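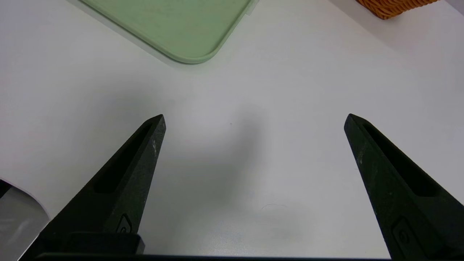 Gripper fingers open over the table, sage-green tray behind.

Care of the Gripper, Fingers and Work Table

Workshop Tips, Manura Household Automation Service
Last revised October 16, 2026

These notes apply to the single-arm tabletop cell with a two-finger gripper and a camera at the wrist, as supplied under the Manura scheme for kitchens, sorting rooms and small workshops. They cover routine cleaning, inspection of the fingers, the setting of the gap and the arrangement of trays and baskets. Work on the arm's joints, the power supply or the internal wiring should be left to the service desk at Baltine.

Before any work

Bring the arm to its rest position using the normal stop command and wait for the movement to finish. Switch off at the controller, then at the wall. The gripper may hold a small amount of force for a short time after the power is removed, and hands should be kept clear of the space between the fingers until the status light has gone out.

Keep the following within reach:

A soft brush with a long handle, of the kind sold for cleaning bottles or paint pots
Two lint-free cloths, one for the table and one for the gripper
Washing-up liquid, well diluted in warm water
The hex key supplied with the cell
A steel rule
The record sheet

Kitchen sprays containing bleach or solvent should not be used on the fingers. They dull the surface and, over time, make the plastic brittle.

Daily: the table

A white table shows dirt readily, and this should be used to advantage. Stand at the front and look across the surface at a low angle. Hairs, threads and single specks that cannot be seen from above will often show from the side. Lift them with a barely damp cloth, working from the back of the table towards the arm, and fold the cloth to a clean face after each pass. Dry wiping moves fibres about and tends to leave them under the rim of a tray.

Small fibres matter more than might be supposed. The wrist camera works close to the table, and a thread lying near the fingertips can be taken for the edge of a thin item such as a label or a paper sleeve. If the cell makes repeated attempts to pick up something that is not there, clean the table before altering any settings.

The lens itself should be wiped once a day with a dry lens cloth. Do not breathe on it first.

Weekly: the fingers

Each finger has a long recessed slot. Crumbs, flour and packing dust collect in it and are later shaken out over clean work. Brush along the length of the slot, from the base towards the tip, holding a damp cloth underneath to catch what falls. A wooden cocktail stick may be used for anything lodged at the end of the slot. Metal picks should not be used.

Wipe the outer faces with diluted washing-up liquid, follow with plain water, and dry at once. Water must not be allowed to run down into the mounting block at the base.
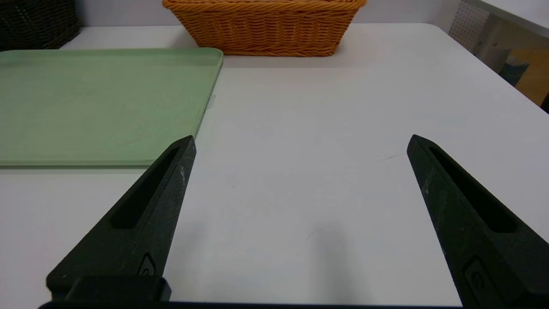 Pale scuffs along the edges are to be expected and need no treatment. They do not affect the grip. A finger should be replaced when any of the following is found:

A crack of any length, particularly where the finger meets its block
A tip worn so far that the pair no longer meet squarely when closed
A raised burr that catches on a cloth
Side-to-side play that remains after the screws have been tightened

Fingers are replaced in pairs. A new finger set against a worn one will close off centre, and the arm will push light items sideways before it takes hold of them. The replacement pair is listed as part 397 and is ordered from the Baltine desk. Stocks are usually low in December and households are advised to order ahead of the holiday closure.

Fitting a new pair

1. Open the gripper fully before switching off. The screws cannot be reached with the fingers closed.

2. Loosen both screws on the left block by half a turn each, then remove them in turn. Support the finger with the other hand.

3. Brush out the seat. A grain of sugar left here is enough to tilt the finger.

4. Offer up the new finger with the slot facing in the same direction as before and start both screws by hand.

5. Tighten a little at a time, alternating between the two. Stop when the screws are firm. The blocks are threaded directly and will strip if forced.

6. Repeat on the right side.

7. Restore power, keep clear, and run the open-and-close check from the maintenance menu 4 times.

Checking the gap

With the gripper open and the arm held in its service position, lay the steel rule across the tips without pressing. Compare the reading with the figure written on the inside of the controller door, which is particular to each cell. A difference of 1 mm either way is acceptable. A larger difference calls for the homing routine, and if the difference remains after a second homing the cell should be taken out of use until it has been seen.

Owners of the earlier Eze controller should note that homing must be started from the front panel. The command in the telephone application is shown but has no effect on that model.

Setting out trays and baskets

Shallow trays with a low rim give the best results. They should rest flat on the table and be placed well within the arm's reach, with enough clear surface in front for the fingers to come down without touching the rim. A rocking tray should be turned over and checked for a warped corner or for something stuck beneath it.

Woven baskets are suitable for the back of the table, where they hold items waiting to be sorted or put away. Their loose ends should be trimmed. A basket that sheds will account for a good share of the fibres found each morning, and a thin cotton lining is worth the trouble. Grekness liners fit most of the usual sizes – wash them once before use, as they too shed when new.

Tray positions may be marked with small pieces of matt tape. Glossy tape throws reflections and should be avoided. If a tray is moved for cleaning and returned even slightly askew, run the layout scan again before the next job.

Lighting should be soft and even. A faint shadow under the gripper is normal and the cell allows for it. Strong sun from a side window produces a hard shadow that may be read as an object, and a plain blind is sufficient remedy.

The record sheet

Enter the date, the work done and the gap reading. Readings that drift steadily in one direction over 7 weeks or so of entries give useful warning of a worn drive, well before the grip begins to fail. Completed sheets should be kept with the cell and handed to the engineer at the annual visit. Blank copies may be requested from the Baltine desk, quoting form 44.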